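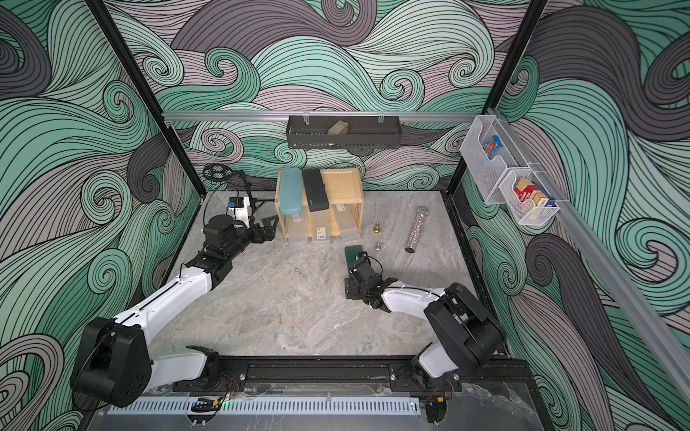
Skaline: two arms, one beam, and a long list of revisions
11/09/2022

Capucine Le Goff built the first version of Skaline on a kitchen table and the second on a bench at Birker, the shared workshop where she rents floor space. The third is the one now running. It has two arms bolted to a common front beam, wrist cameras on both, and rails for hanging baskets. She works on it in the evenings and keeps a log in a spiral notebook.

We asked first about the beam. "Version two had each arm on its own plate, screwed to the bench," she said. "The bench top moved with the humidity. You would calibrate in the morning, and by dinner the two arms disagreed about where the middle was." Both base plates now sit on one length of black grooved profile. The arms can still drift, but they drift together, and she considers that a much easier problem.

The spacing between the bases took three attempts. Too close, and the elbows collided whenever both arms worked near the center. Too far apart, and neither arm reached the back wall with any useful wrist angle left. She settled the matter by clamping the plates loosely, moving the arms by hand through the worst poses she could think of, and marking the profile with a paint pen.

The motors are Prestix units, bought used in two lots. Le Goff is neither for nor against them. "They are fine if you treat the data sheet as an opinion. The gearing has backlash, and it gets worse at the shoulder first." She cycles each one 2,000 times on a test jig before it goes into an arm. In the last lot, 8 failed, most with noisy position readings and one with a stripped output gear. The rejects go in a drawer and are used for screws and housings.

Wiring was the part she would do over. The first harness followed the links closely and looked tidy, and it broke at the wrist within a month. Cables now loop free over the joints with slack left in, and the slotted duct in front of the beam takes everything else. "I lost a weekend to a connector that was making contact only when the left arm was pointing up," she said. "Since then I pull on every crimp. If it comes out, it was going to come out anyway." 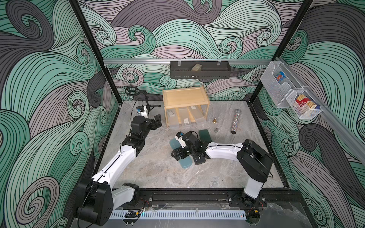
Deciding what the arms should handle has taken nearly as much time as building them. Le Goff wants ordinary objects of different stiffness and finish, at heights that force the shoulder and wrist to do different jobs. Hence the rails: one along the back wall, and another down the right side with two white wire-mesh baskets on it, the nearer one holding boxes. The floor pieces are chosen for trouble. The glitter tube is among her favorites. "It sends light everywhere, and it is a cylinder, so a bad grasp pushes it instead of picking it up," she said. "I learn more from that tube than from any block." The bins under the wooden shelf are a separate exercise, because a gripper going in from the front has to stay level under the shelf top.

She controls the pair with software that began as a script by Dimitrov, another Birker member, who wrote it to run a pen plotter. Little of the original is left. The serial layer is his, along with a set of error messages in capital letters that she has kept because they are easy to search for in a log.

The control loop runs at 100 cycles per second. She tried 110 and had dropped packets on the right arm's bus within a few minutes. "Could I find out why? Probably. The bus adapter is old and I suspect it first. But nothing I am doing with a parallel gripper needs the extra ten." Commands are limited in both speed and acceleration, and the limits are set per joint in a text file. The shoulder limits are the lowest in the file. An earlier set let the arm stop hard enough to ring, and the camera picture was useless until it settled.

On the wrist cameras she is more positive. Version two had only an overhead view, and the gripper blocked it at the moment of contact, every time. A small module on a white bracket above each gripper solved most of that. The bracket went through several revisions - the first flexed, the second blocked a screw she needed to reach, and the current one is ugly and stiff. She recalibrates whenever a bracket has been off, and writes the new offsets in the notebook before typing them in.

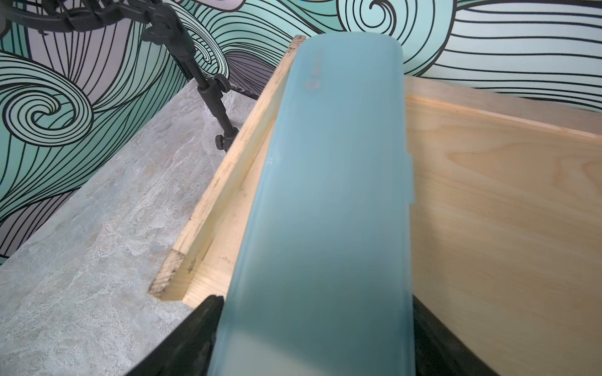
Wrist camera view of a frosted panel at the gripper, with the plywood box behind it.

Translucent parts are the present difficulty. Their edges are faint, and the background shows through enough to confuse the segmentation she uses. Le Goff has tried changing exposure, which helped with some surfaces and hurt with others. She has also tried ignoring the camera for the last stretch and closing the fingers until the motor current rises. "Current is crude, but it doesn't care what color the thing is. The trouble is thin plastic. It bends before the current goes up, so you think you have nothing and you are already squeezing."

Her next change is to the fingertips. The present pads are flat, and she has drawn a version with a shallow groove for thin edges and a softer face for everything else. It will add a little length to each finger, so the gripper offsets will need measuring again.

We asked whether the plans would be released. The beam and base plate drawings are ready, she said, and can be had at Birker by asking. The bracket files will follow once she has named them properly. The wiring diagram still shows version two.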